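Thursday, living room, second entry

Picking up where I left the page before lunch. The kettle is on again and I have until 2 before the room is wanted back, so these notes will be a bit chatty, sorry to whoever has to type them up.

The question for July is still the same one: does the light blue basket work as a catch-all for wrappers and bags in a room people live in, or does it only look tidy from the doorway? The Erport room used a square bin and I never liked it, it caught on the rug every time it was turned. A round one with a good thick rim is so much kinder to the hands, and I'm glad we changed over. The holes in the sides let you see what has gone in without bending right down to look, and I've come to depend on that more than I expected!
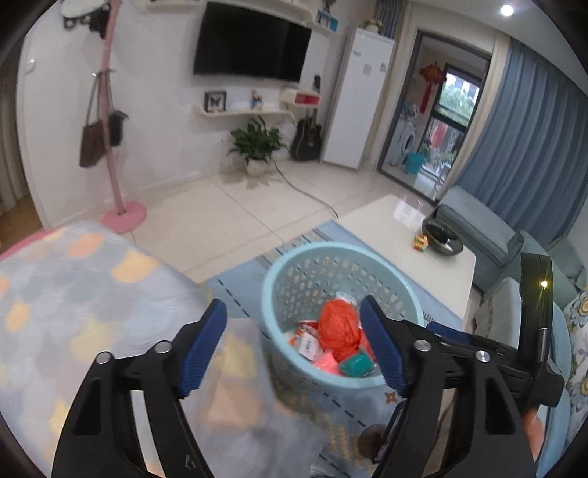
Basket on the rug, orange-red plastic at the bottom with the smaller packets.

Things to remember about the contents. Big crumpled plastic swallows the room. One bag like the orange-red one takes up more of the bottom than any of the small packets, and I'd like to try folding those flat first (the way we did in the Sumberg kitchen, where it took 10 minutes and saved us a second basket). The little shiny packets slide down against the wall and stay there, so when you empty it, run a hand right the way along the inside. I missed one last time and found it the next morning, feeling rather foolish.

Rug: I do love this rug, with its dashes and bits of yellow, but small dark things vanish on it. Look down before you step back.

On to the covers. The ginkgo-leaf one was bundled up beside the basket and I had meant to keep soft things and wrappers well apart, as it says on the Lawal sheet. I'm leaving the rule as it stands, though I'd move the line so that fabric goes on the sofa side and plastic stays by the table. 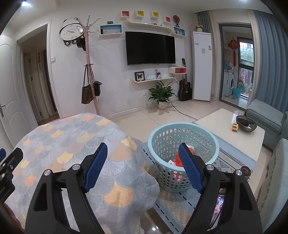
Ginkgo-print bundle next to the basket, coffee table and TV behind.

The table needs very little. Bowl and Rubik's cube can stay where they are. The glass cup on the floor should go up on the table before anybody starts carrying fabric about. Shelves over by the television: leave alone, dust only.

Still to do: fold test with the bags, new label for page 573, ask if the Visa room has a spare round basket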